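Prokano Lisora
Office handling platform with two hands

Products > Mobile manipulation > Lisora
Overview | Demonstration notes | Setup | Options | Book a visit

The Lisora is a two-arm robot for light storage and filing work in rooms that were laid out for people. It opens and closes cabinet doors, places flat items on shelves and takes them out again. It works from the floor, at normal office furniture height, and needs no changes to the cabinets.

Typical items are ring binders, file boxes, folders and closed document cases. The product is not intended for loose paper, liquids or anything with a sharp edge.

Demonstration notes

The notes in this section were written for visitors to the open day at the Østergaard office and have been kept on this page because they answer most of the questions we receive. The demonstration was run by Hae-won Chae, applications engineer, on a working floor with desks in use. Furniture was the standard office type already in the building.

The task was cabinet storage: open a low two-door unit, handle flat items between the top and the shelf, and leave the doors in a known state. The sequence was broken into short stages so that visitors could stop it and ask for a stage to be repeated. 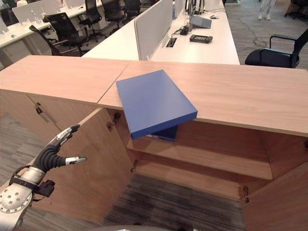 Lisora hand at the open cabinet, with the blue box on the countertop.

Door handling

Door handling is the stage that takes the most setup. The robot must know which side the hinges are on, how far the door can swing and where its own body will be when the door is fully open. Lisora keeps these values in a door record. One record covers one door. A two-door cabinet therefore has two records, and they can be run in either order.

The approach angle is set per record. For low cabinets we recommend that the base stand slightly to one side of the centerline, so that the opening door does not pass through the space taken by the forearm. If the door meets resistance before the end of its recorded swing, the arm stops and holds position. It does not retry by itself. The operator can release the arm, back off or continue from the held position.

Locks are outside the scope of the product. Cabinets must be unlocked before the run starts. Soft-close hinges are supported, but the record must be taught with the hinge in normal working condition; a record taught on a worn hinge will give false stops after the hinge is replaced.

Hands

Each arm ends in a jointed hand with padded fingertips. The pads are wear parts and can be changed with the hand tool supplied. Grip force is set for each item type in 20 steps. Step 5 is the delivery setting and suits most closed binders. Higher settings should be used only after a test on a sample item, as thin covers can mark.

Finger position is reported continuously to the operator screen. A finger that does not reach its commanded position is shown in amber, and the run continues unless the item type is marked as two-hand only. For those items the run pauses until both hands report contact.

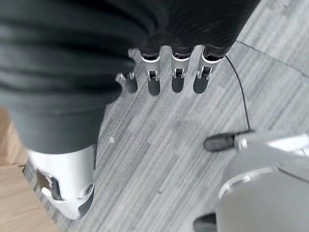
Cable routing should be checked at the start of each shift. Cables at the wrist need enough slack for full rotation, but they must not form a loop that can catch on a door handle or a chair arm. The routing sheet in the service folder gives the clip positions. Clips that have been opened more than a few times lose their hold and should be replaced at the next service.

Soft covers may be fitted over the upper parts of the robot in offices where noise or dust is a concern. A cover must not reach the finger joints. Covers are washable; remove them before the joint check.

Placing and taking items

Flat items are harder to handle than their weight suggests. A box lying flush on a countertop has no free edge for the fingers, and sliding it is usually quicker than trying to pinch it. Lisora uses a slide-and-catch motion for this case: one hand moves the item until part of it is past the edge, and the other takes it from below. The length of overhang is set in the item record.

Visitors at the open day asked why the robot does not use suction. Suction works well on smooth, sealed surfaces. Textured covers, ring binder spines and label pockets all leak, and the result is a pick that fails without warning. A Flisik suction tool can be mounted for sites that handle only smooth cases. It replaces one hand and is ordered separately.

Shelf placing uses the front edge of the shelf as its reference. The shelf edge must be visible to the head camera before the item enters the compartment. Where the countertop extends over the opening, the robot needs to be farther back for this step than for the pick.

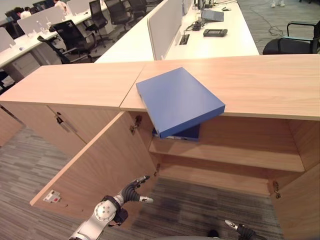
Items already on the shelf are treated as fixed. The robot will place next to them or on top of them, according to the item record, but will not push them aside to make room. If there is no free space that matches the record, the run stops with the item still in hand and a message is sent to the operator. Stacking is limited to 2 items of the same type.

Color has no effect on item recognition in normal office lighting. Very dark items in an unlit compartment may take longer to confirm. The head light option removes most of this delay.

Floor and surroundings

Carpet tile, wood and hard vinyl are all acceptable. The change from one floor type to another should be level. Thick carpet reduces turning accuracy and is not recommended.

The working area should be marked on the site plan. Chairs can remain in the area as long as they are outside the swing of the doors. Staff may stay at their desks during a run. At the open day the floor was not cleared, and questions about this were frequent: the robot slows when a person comes near and stops when a person is inside the arm range. Both distances are set at commissioning and are locked with the service password.

Power and data cables on the floor should be kept to one side of the approach path. The base is not designed to cross them.

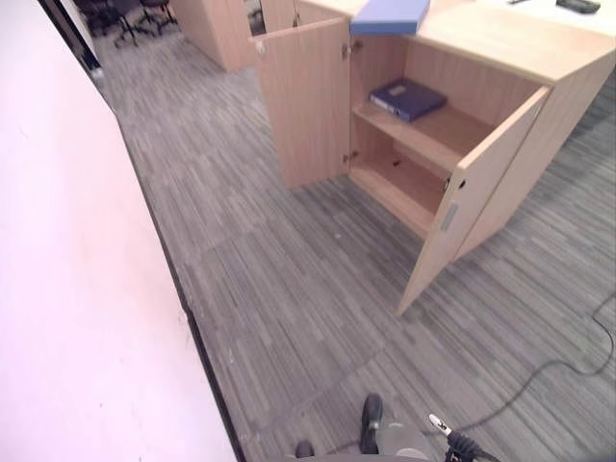

Two-door cabinet, both doors open, with a navy binder on the shelf and a light blue item on top.

Setup on site

Commissioning is carried out by a Prokano engineer together with at least one person from the site who will act as operator. The steps are:

Site plan and floor check
Door records for each cabinet
Item records for each item type
Distance settings and stop test
Operator handover

The control unit stores up to 200 records, doors and items combined. Records can be copied between units of the same type. Door records should be tested again after copying, even where the cabinets are the same model, as small differences in leveling change the swing.

Options

Head light
Soft cover set, charcoal
Flisik suction tool (replaces one hand)
Spare fingertip pad set
Service folder, printed

Questions from visitors

Can it close the doors as well as open them?
Yes. Closing uses the same door record, run in reverse. The last part of the swing is done at reduced speed.

Does it read labels?
Not in the base version. Items are identified by shape and size. Two binders of the same type are the same item to the robot unless their positions are recorded.

Can the run be started from another room?
No. The start command is accepted only from the operator screen on site.

Booking a visit

The next round of demonstrations is planned for October. Groups may bring their own binders or boxes, provided they are closed and empty. Send the outside dimensions with the booking so that an item record can be prepared. Requests go to Hae-won Chae through the contact form; please state the type of cabinet you use and which side the doors are hinged on.

Page revised 5/10/24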